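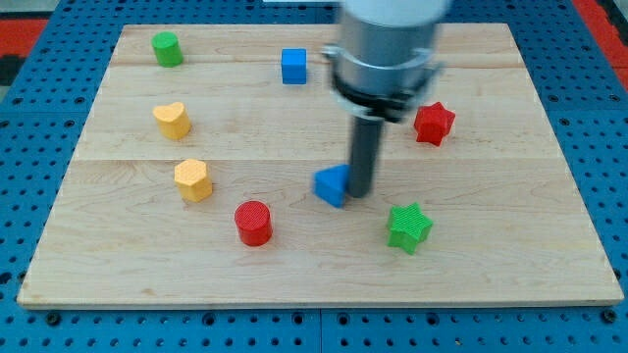
Hi all,

Catching up on the thread after a couple of weeks away, so apologies if this has been covered off-list. Quoting the bit I want to answer:

> Has anyone here used a diary method with families instead of a
> questionnaire? We're planning a study on how parents split the
> bedtime routine once a second child arrives, and my worry is that
> people will fill in the whole week in one go on the last evening.
> Our ethics board is also asking how we'd handle it when two parents
> in the same house give different answers. Any experience welcome,
> good or bad.

Yes! We ran one at Prirkbridge that finished in September, on a close cousin of your topic (who gets up at night, and who each parent thinks gets up at night, and those are very different things). We had 128 parents in it, all in two-parent homes with at least one child under four. I went in a big fan of diaries and came out a slightly more tired fan.

On the filling-it-all-in-at-the-end problem: we had it too, mostly in the paper version. We started on paper because a few families in the Pemham group told us they didn't want one more thing on their phones, and I still think that was fair. But you could tell. Same pen, same slant, every entry the same length. When we moved people over to the Pruriseo app we could at least see the time each entry was saved, and about 40 of them were still doing two or three days at once. We kept those and flagged them, then ran everything with and without. The main pattern held up, though the gap between the parents' accounts got smaller in the flagged group. My guess is they were sitting on the couch doing it together, but we didn't ask, and I wish we had. Put that question in yours!

Keep the entries short, too. Our pilot had a page of rating scales for each night and people hated it. We cut it down to 2 questions and a free text box, and the text box ended up being the part I'd save from a fire. One mom wrote a whole paragraph about lying still and pretending to be asleep to see if her husband would move first. You don't get that from a five-point scale.

As for parents who disagree, we decided early on not to treat either one as the right answer. Each parent filled in their own diary, neither one saw the other's, and the consent form said plainly that we would never share or compare them with the family. Our board was fine with that wording once we added a line about what happens if the couple separates during the study (each person can pull their own entries, but not their partner's). It did come up, so I'm glad we had it in writing. I can send the form if it's any use, just email me off-list.

For the analysis we used the disagreement itself as a measure. The Tapsell people do something similar with chores and their write-up of the scoring is a lot clearer than ours – worth a look before you settle on your items, particularly the part on how to treat nights when only one parent made an entry. We made a mess of those the first time around and had to recode the lot.

One question back: are you including families where a grandparent does some of the bedtimes? We left them out to keep things simple and I regret it a bit. Several parents wrote about grandma in the text box anyway, and we had nowhere to put her.

Happy to talk on the phone if that's easier, mornings before 11 are usually good.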